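Serkusness Learning Rooms – Progress Report, June
Prepared for the Trano Fund by Gillespie Semple, Program Manager

Summary
The grant supports the refitting and daily running of the shared activity room at Kashyap House. Work remains within the approved budget. Of the 200 activity sets planned, 179 have been sorted, labeled and entered in the inventory.

Activity tables and materials
The wooden tabletops have been kept in service. They show knots and the occasional mark, and refinishing has been deferred to the next period. Word-building with alphabet blocks is now part of the regular schedule, and zippered pouches have replaced the cardboard boxes used for small items.

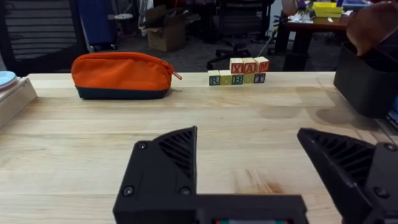

Attendance
The room recorded 1743 visits during the period. Sessions last 30 minutes, with set-up and tidying handled by room staff. Demand was highest in the late afternoon – a second session has been added at 4:30.

Next period
The remaining sets will be completed using materials already on order from Skukidik. We request approval to carry the unspent shelving allowance forward for table refinishing.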